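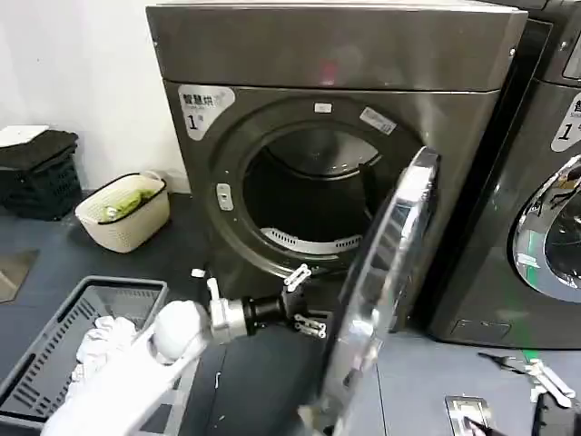 The Flirnley arm at dryer number 1, door open, whites in the basket.

Flirnley laundry arm: your questions, answered

Last updated 11/23/22

What does it do?
It opens the dryer, moves the washing between drum and basket, and shuts the door again. It doesn't iron. We did ask.

Will it work with my dryer?
If it's a front-loader with a round door, very likely. Send the make and model to Tien-fu Peng, who will say yes, no or "hmm". A "hmm" means a site visit.

Do I need special baskets?
No. An ordinary plastic one with slotted sides does nicely, as long as it sits on the floor within reach of the arm. Please don't move it mid-load to see what happens. What happens is socks on the floor.

How fast is it?
Slower than you. A full drum takes up to 5 minutes to empty, and it won't be hurried by sighing.

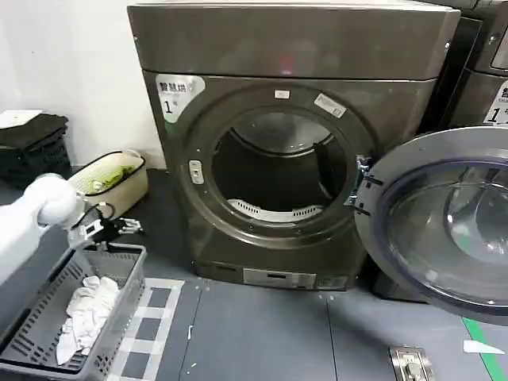 Can it tell my clothes from someone else's?
Not at all. It goes by basket, so whatever you put in the wrong one stays wrong. Sorting remains a human privilege.

Does it clean the lint filter?
No, that's still you. The Skendex add-on is meant to handle it and is due in December - we'll believe it when we've emptied one.

What does it cost?
Hire is 226 a month, including servicing. Buying outright is 4000, plus fitting. Both prices cover one arm with 2 hands' worth of spare fingers, which you will want sooner than you think.

Who do I ring when it stops?
Press the red button first, then ring Kartini Majimbun on the support desk. If you ring before pressing the button, she will ask you to press the button.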